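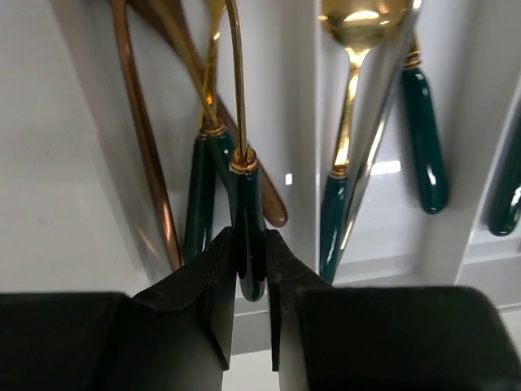

Widorau Table & Kitchen Club – Flatware board

Search this board Go

Green handles and copper in one tray – keep them together?

fernhollow52
I'm so happy with this mix! Dark green handles with gold, plus the plain copper ones, all in a white tray with long compartments. Do you sort by color or by type? I'm leaning color because opening the drawer makes me grin.

mossypan
Type, always! Forks with forks, or you'll be digging around at dinner. Love that green though.

quintero_fan
Disagree – with long slots you can see everything anyway. Color gets my vote. Is there a knife to match?

fernhollow52
Yes, and it's my favorite! 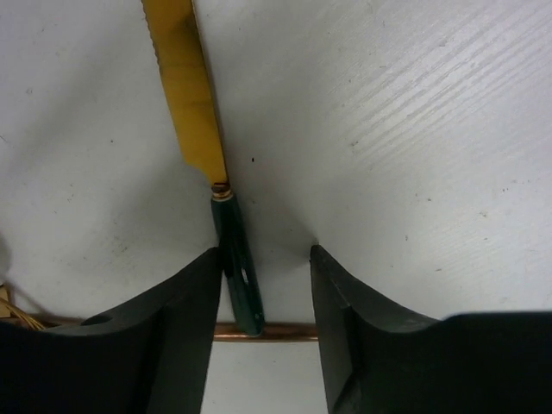 Photo: fernhollow52 / Widorau members' gallery

Gold blade, fine little teeth on one side, and those ringed bands at the collar. So good on toast.

mossypan
OK, that's gorgeous. I'd still give the knives their own slot, teeth all facing the same way.

quintero_fan
Fine, knives get a slot. Everything else by color!

fernhollow52
Deal, trying that tonight.

12 replies hidden · 100 likes · 3063 views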